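Chapter 5
Wire Baskets, Bins and Open Storage

What this chapter covers
Why open storage works in small rooms
Choosing a grid
Lifting, hanging and lining a basket
Exercises at the end, do at least 2 before Friday's workshop

Start with the shelf. Most students want to start with the container, buy six of them, then find the shelf is an inch too shallow. Measure depth first, then height, then the gap you need to get your hand in over the top. Write it down. In the Laltavville apartments (Chapter 2) the closets were all built to one depth and half the bins that got bought for them stuck out past the door line.

Open or closed? Closed bins hide things, and people forget what's hidden. Open wire lets air through and lets you see the contents from the side and from underneath. Good for towels, onions, gloves, cleaning cloths. Bad for anything small. Pens, clips, loose batteries, all of it ends up on the floor. The old Plukidholm pantry plan, drawn up in 2000, put wire on every level and had to be redone with trays on the lower ones.

Terms to know
Grid: the pattern the wires make.
Rim: the top edge, usually the stiffest part.
Liner: cloth, card or paper laid inside.
Load: everything in the basket plus the basket itself. Students forget teh second part.
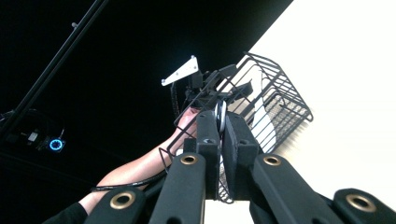
Grid spacing decides what a basket can hold. Wide gaps are lighter and easy to wipe, tight gaps catch smaller items. Plenty of baskets mix the two, so check the bottom seperately from the sides. The black basket here has thin parallel rods, and toward the bottom panel the wires cross into a fine mesh. Socks would be fine in it, cotton swabs I wouldn't trust. Test with the smallest thing you plan to store.

Lifting. Two hands for anything over 10 pounds, one each side. Never drag a full basket by one wire. The Vieira method (section 5.3) says unload first, move, reload. Slower but nothing gets bent.

Hanging. Brackets go into studs or not at all. For renters see the Trindutis rail, section 5.4, no drilling.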